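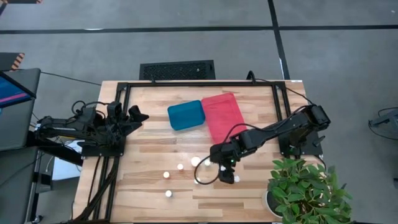 *Photo: Marianna Zalewska / Cokwood*

# Who Says a Robot Is Safe?

A company called Fabbri sells robot arms. Its ads say they are "safe around people." Should you believe that? Ask a few questions first.

**Safe doing what?** An arm holding a sponge is one thing. The same arm holding a knife is another. Good safety rules look at the whole job: the arm, the gripper, the table and the people nearby.

**Who checked?** Tullio Cattaneo tests machines in Stemham. He once got a rule book 139 pages long from a robot maker. "Thirty pages told me something," he says. "The rest was padding."

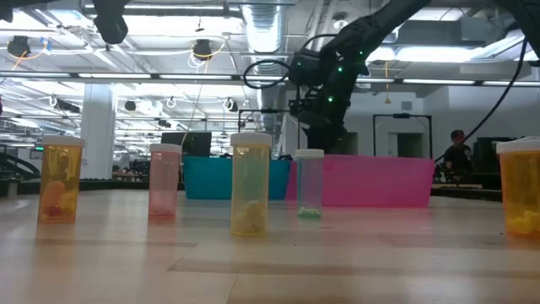 *Five capped bottles on the table, with a gripper above and behind them.*

**Can it stop?** A stop button is a good start. But can a person reach it? Has anyone pressed it since May?

Stripes and green lights don't prove much, either. A light may only mean the power is on. Find out what it means before you put your hand near the arm.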